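News > Company Updates > Equipment and Fleet

Imia to Replace Route Survey Vehicles and Add Depot Robots

23rd May — Imia, which maintains roadside walls, hedges and verges under contract, has approved its equipment budget for the coming year. The plan covers 163 vehicle sensor kits from Cutum and two depot robots from Kao for loading and sorting tools.

The sensor kits will go on vans the company already owns. Each one logs overgrowth along residential streets as the van drives its normal route, and the software drafts a work order. Crews still approve every order before any cutting is scheduled.

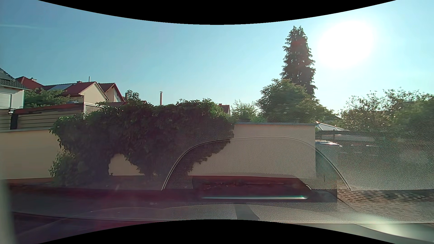 Imia looked at buying new vans with the equipment built in and decided against it. Retrofitting spreads the cost over two budget years and keeps the current service agreements in place. The first 116 kits are due by August — the rest will follow once installers have finished at the northern depots.

The Kao robots will be leased. Imia will review the lease after one season and compare it with the price of buying. Training for depot staff is included in the contract, and no jobs will be cut under the plan.

Related items
Plutier opens parts counter for fleet customers
Imia renews hedge and verge contracts
Leasing or buying: notes from our spring budget meeting

Comments (3)

verge203: Will the kits work on the older vans?

mapleside: Good to see crews still sign off on the cutting.

dk_fleet: What does the lease cost per month? Didn't see it in here.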